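Vevley launch kit - read me first

Hi, and thanks for grabbing the folder. I put this together for anyone helping to bring the Vevley rain cape to shops, and it covers what's in here and what I'd like you to leave alone.

The short version: Vevley is a packable cape for people who bike to work. Pustness makes it, and I handle the name, the packaging and the sales material. We settled on the name in July after a very long list (Cha was a close second, and I still kind of miss it).

What's in the folder

copy/ has the product descriptions, long and short. The short ones stay under 200 characters so they fit on the hang tag.
packaging/ has the sleeve artwork, version 2. Please don't print from version 1, the fold line is wrong!
survey/ has 1026 answers from our shopper survey, one row per person, names and emails taken out.
pitch/ has the retailer deck and the one-page order form. 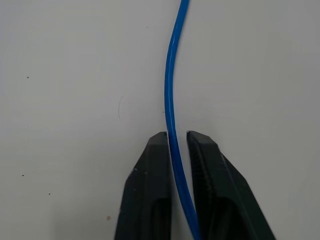 The survey file needs a bit of patience. Shu-fen Chiang cleaned up the column names, but the "where do you shop" answers are free text and people wrote all sorts of things - roughly 100 of them just say "online." I left those in. If you regroup them, save a copy and keep the original as it is.

Colors and fonts are in the style sheet inside packaging/. Mal-soon Chae drew the logo and would love it if you didn't stretch it.

Using this stuff

Retailers can use the copy and the logo freely. The survey is for our partners at Fondorberg and the Pustness team only, so ask me before you quote from it.

Still to do

Spanish copy for the sleeve
A smaller deck for bike shops
Prices in the order form (Sang-wook Ha has the latest)

Questions go to me, Hae-won Jeon, mornings are best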